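A green mat and a blank wall

Wednesday, April 2, 2025

I have been putting off writing this because I wanted the corner to be finished first, and it isn't, and I have decided it's never going to be finished in the way I had in my head back in the winter, so I may as well put the kettle on and tell you how far I've got.
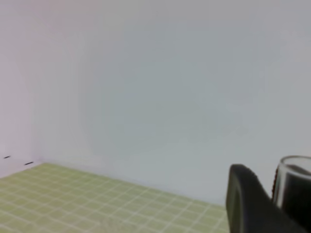

Some of you will remember that I spent most of March grumbling about having nowhere to cut out. I'd been doing it on the floor of the hall (on my knees, with a cushion, like somebody scrubbing a church step) and then folding everything up again whenever anyone wanted to get to the front door. My friend Graciela Jara came round to borrow a zip foot, found me under the coats with a mouthful of pins, and said very kindly that I was too old for it. She's a year older than me, so I took it well.

So the back room it was. I had been using it as the place where things go when you can't think where else they should go, and it took me two whole weekends to empty. I found the good scissors! I also found eight bags of wadding, a lampshade I had been blaming my sister for, and a half-made dressing gown for a child who is now at university. The dressing gown I kept. I can't tell you why, I just folded it up again and put it in the bottom drawer with the velvet.

The big decision was the wall. I'd always imagined a pegboard, with everything hanging up in rows and little labels, and I had even priced one up. Then I lived with the wall bare for a week while I was waiting to get to the shop, and I liked it so much that I never went. It's a pale grey, quite a cool one, and when I'm trying to decide between two prints I can look up from them and there's nothing at all to argue with. Anybody who has tried to choose a binding fabric in front of a shelf full of other fabrics will know what I mean. The grey next to it on the left comes over a tiny bit pinker in certain lights, and I did wonder about giving it another coat, but once I was sewing I stopped noticing.

There are a couple of small dark marks low down on that side as well, near the table. I've been meaning to get at them with a bit of filler and the end of the paint. Filler is on the list. So is the hem of the bedroom curtains, and you know how long that has been on the list.

Now, the mat. I went for a light green one with white lines, and I'm so glad I did, even though I was very nearly talked into a dark one. Mwangi Mushi at my Thursday group swears by his navy mat and says he can see every thread on it, and I'm sure he can, but his eyes are thirty years younger than mine. In the evenings I find a dark mat swallows up my darker cottons completely, and I end up cutting by faith. The pale green is restful. I can see a navy on it and I can see a red, and the white lines are just enough to square up against without making me feel giddy.

My one rule, and I'm trying very hard to stick to it, is that the mat gets cleared at the end of every session. Everything off. The pincushion, the rulers, the mug (especially the mug), the little heap of triangles that I'm sure I'll need in the morning. It takes me five minutes and I grumble the whole way through, and then I come in the next day and there's all that lovely green waiting and I start straight away. In the hall I used to spend the first half hour looking for things.

I've cut out the first blocks for Rirari already, the quilt I've been drawing on the backs of envelopes since Christmas. There are 440 pieces in it, which I know because I added them up on the bus and then wished I hadn't. I've done 12 blocks and I'm pleased with ten of them. The other two have a wobble in the corner seam and I keep moving them about in the pile as if that might help.

Bouchra Kettani has asked whether she can come and use the table one afternoon for her roman blinds, and I've said yes, of course, as long as she brings some of those almond biscuits and we eat them in the kitchen. If anybody has a good way of storing long rulers that doesn't involve putting a nail in my nice grey wall, please do leave me a comment. They're standing behind the door at the moment and they fall over every time I open it.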